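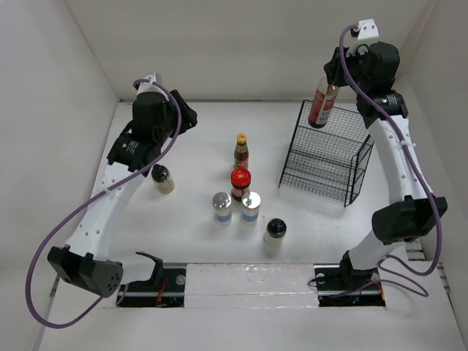
## Keeping bottles and jars in order

Sort by how often you reach for a thing. Oil, vinegar and salt stay within arm's length of the stove, and the rest can go in a cupboard away from the heat.

- Write the month you opened a jar on a strip of masking tape. "August" is enough.
- Wipe the threads before closing honey or jam. Sugar in the threads is what glues the lid.
- For a stuck lid, hold the jar upside down under hot tap water for 20 seconds, then dry it and twist with a rubber glove.
- Old labels come off with baking soda and cooking oil mixed to a paste. Leave it on overnight — longer for plastic labels.
- Store empty jars with the lids off. Closed jars pick up a stale smell.

Spices in clear glass fade in sunlight, so keep them behind a door.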